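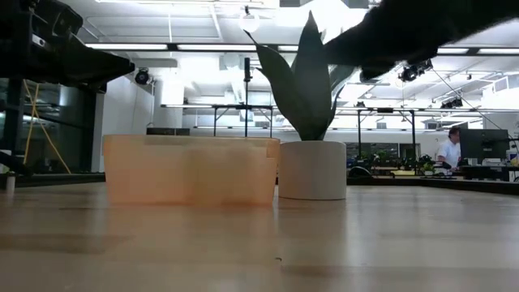
Why Do Some Plants Need So Little Water?

Most plants get thirsty fast. If you forget to water a tomato plant for a week in summer, its leaves droop and its stems go soft. Other plants can wait much longer. A snake plant is one of them. It has tall, pointed leaves that grow up out of the pot like swords, as the dark green one in the white planter does, and those leaves are a big part of how it stays alive when the soil is dry. To see how that works, you first have to know where a plant's water goes.

Where the water goes

A plant takes in water through its roots. The water moves up through very thin tubes in the stem and into the leaves. The plant uses a small part of it to make food and to grow. Most of the rest escapes into the air.

It escapes through tiny holes in the leaves called stomata (say it like this: STOH-muh-tuh). One hole is called a stoma. They are too small to see without a microscope. Each one has two cells beside it, shaped a bit like lips, that can open and close it.

A plant has to open its stomata because it needs a gas from the air called carbon dioxide. It uses carbon dioxide, water and sunlight to make sugar, and sugar is plant food. But when the holes are open, water gets out. So every plant has the same problem: it has to let the gas in without drying up.

Opening up at night

Most plants open their stomata during the day, when the sun is shining. That is also when the air is warmest and water escapes fastest.

Some plants from dry places do it the other way. They keep most of their stomata shut during the day and open them at night, when the air is cooler. They take in carbon dioxide in the dark and store it inside their leaves as a kind of acid. When the sun comes up, they close the holes and use what they saved. Cactuses do this. So do pineapples, jade plants and snake plants.

There is a cost. Plants that work this way often grow slowly, and a snake plant may put out only a few new leaves in a year.

Storing water

Plants that keep a lot of water in their leaves, stems or roots are called succulents. If you cut a thick leaf from an aloe plant, the inside is wet and slippery like jelly. That is stored water.

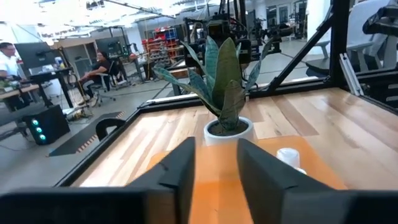
Snake plants have another storage place under the soil. It is a thick stem called a rhizome (RY-zome) that grows sideways. Roots grow down from it and leaves grow up from it. When the rhizome gets long enough, it can send up new leaves a little way from the old ones. This is how one plant slowly becomes a clump. Ginger has a rhizome too, and that is the part you buy at the store.

A waxy coat

Run your finger along the leaf of a snake plant or a jade plant. It feels smooth and a little stiff. The outside of a leaf is covered with a thin layer called the cuticle, which has wax in it. Water cannot pass through wax easily. All leaves have some of this coating, but desert plants usually have more of it. Lettuce has very little, so it wilts quickly after it is picked.

Shape matters as well. A wide, thin leaf has a lot of surface for water to escape from. A thick leaf has less surface for the amount of water inside it. A cactus goes even further — its leaves have turned into spines, and the green stem makes the food.

Can you give them too much?

Yes. More house plants like these die from too much water than from too little. Roots need air, and there are small pockets of air in loose soil. When the soil stays soggy, the pockets fill with water and the roots begin to rot. A plant with rotten roots cannot drink, so it may look thirsty even though the pot is full of water.

To check a pot, push your finger into the soil up to the second knuckle. If it feels damp, wait. If it feels dry, water it and let the extra run out of the bottom. In winter you will need to water even less often.

Keep snake plants, aloe and jade plants away from cats and dogs. They can make pets sick if they are chewed.

Try it yourself

You need 2 small plastic bags, some string, and a house plant with thin leaves and another with thick leaves. Ask an adult before you start.

Put a bag over one leaf of each plant and tie it loosely at the bottom. Leave both plants in a bright place, but not in hot sun, for 3 hours. Then look inside the bags. The little drops on the plastic are water that came out of the leaf. Which bag has more?

Take the bags off when you are done and write down what you saw.

Words to know

Cuticle: the waxy outer layer of a leaf.
Rhizome: a stem that grows sideways, usually under the soil.
Stomata: tiny holes in a leaf that let gases in and out.
Succulent: a plant that stores water in thick leaves, stems or roots.

Page last checked Mar 31, 2026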